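4.2 Visitor numbers and the question of who pays

The second part of the study looks at how small municipal museums account for visits that bring in no ticket money. Most of the earlier work on museum funding has used paid admissions as its main measure, partly for the simple reason that paid admissions are written down every day. School groups, evening talks, open workshops and free Sundays are recorded less evenly, and in many towns they are not recorded at all. A museum that runs a full program of free activities can look weaker on paper than one that opens its doors, sells tickets and does little else.

We worked with the records of six museums, all of them owned by a town or a county and all of them with a yearly budget set by an elected council. The largest in the sample is the Mendes Museum, which holds a collection of regional painting and a smaller collection of tools and machines. The Drindum Arts Center has no permanent collection and is included because its council treats it as a museum for budget purposes. The other four are history museums with small art holdings.

For each museum we asked for three kinds of record: the daily admission sheets, the booking files kept by the education staff, and the minutes of the council meetings at which the budget was discussed. The admission sheets were complete in every case. The booking files were not. At two museums the education staff had changed during the study period and the earlier files had been kept on paper, in a different order from the later ones. Leonilde Veloso and Mahmoud Bouzid entered these by hand, and Celeste Figueiredo checked every tenth entry against the original. Where a booking listed a group but gave no number of people, we left the number blank and did not estimate it.

The booking files gave us 1,963 separate events. Of these, 206 were listed more than once, usually when a group had changed its date and the first entry had not been removed. These were merged before any further work was done. A further 46 events had been canceled on the day and were kept in the file under a separate code, as staff time had been spent on them even though no visit took place.

The council minutes were read in full by two members of the team working separately. Each marked every passage in which a council member or an officer used a visitor figure in support of an argument, and noted where the figure came from. The two readings agreed in most cases. Where they did not, Vaughn Kasprzak read the passage again and made the final choice. The most common source of disagreement was the word "visitors" itself, which some officers used for paid admissions only and others used for everyone who entered the building, including people who came in for the café.

One pattern was clear across the whole sample. When a council was discussing a cut, the figure quoted was nearly always paid admissions. When it was discussing a grant application to an outside body, the figure quoted was nearly always the larger total, with school visits and events added in. The same council could use both in one evening – at Drindum this happened twice – and the minutes do not show that anyone asked why the two numbers were different.

Exhibition subject had less effect on free visits than we had expected. Museums with a technical collection did run more workshops, but the workshops were no larger than those based on painting or local history (Figure 3).

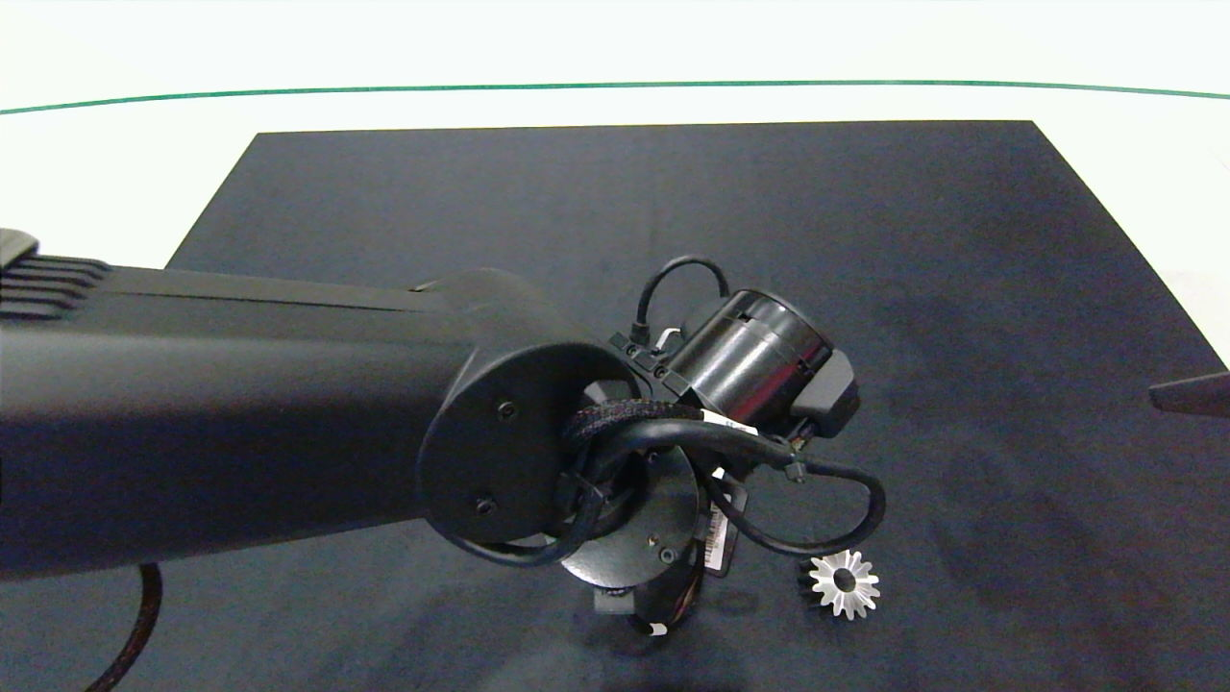

Figure 3. Black robotic arm with its wrist and gripper pointing downward.

Group size seems to depend mainly on the room. Four of the museums have only one space that can be used for teaching, and the number of chairs in it sets the limit for every event, whatever its subject. Staff at the Mendes Museum told us that they had stopped offering some of their most requested sessions to full school classes and now ask teachers to split the class over two mornings. In the booking files this appears as two events, and so a museum with a small room may seem busier than one with a large room serving the same number of children. For this reason we report people and events separately in the tables that follow.

Staff time is harder to deal with. Only one museum kept timesheets that divided teaching from other duties, and these had been started in June, too late to cover the whole study period. Ronaldo Cavalcanti used them to build a rough cost for a typical school visit at that museum. We give the result in Section 4.3 but do not apply it to the other five, where the size of the education team and the way it is paid are too different for the comparison to hold.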